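Mallham cell back in service after wrist work

The two-arm tableware cell at Mallham is running again. It was taken down in September for its 1,000-hour service, and the right wrist was found to have play in it. Trustix supplied a replacement bearing set and the wrist was rebuilt on the bench at Olwood, then refitted and zeroed against the left arm. The hour meter had read 912 at the previous check, when nothing was noted.

After any wrist job the cell model has to be corrected before the arms are allowed near real crockery. The offsets go into Meredith first, and the hands are jogged through the reach poses there at low speed.
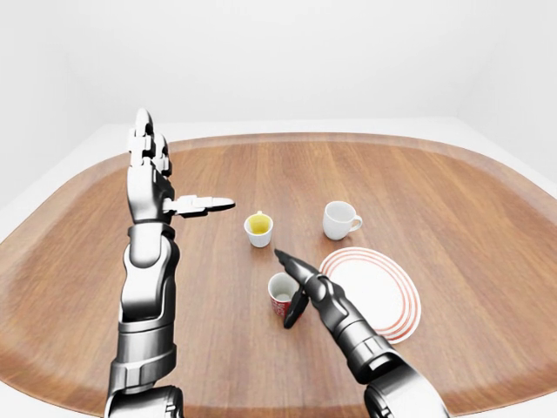 Clearance between the fingers and the tableware is the main thing to look at in Meredith. Joint limits come second. The spot to watch is low on the right side, where the right thumb comes across the red-and-white cup and the forearm passes over the near side of the plate. If the wrist zero is out, a pose like this one shows it early – the left hand, held upright, is much more forgiving.

Please keep to 4 jog passes per arm before signing the sheet. Finger pads are now to be wiped down every 300 hours, and the collar bolts checked at the same time. Spare pads are in the drawer under the controller.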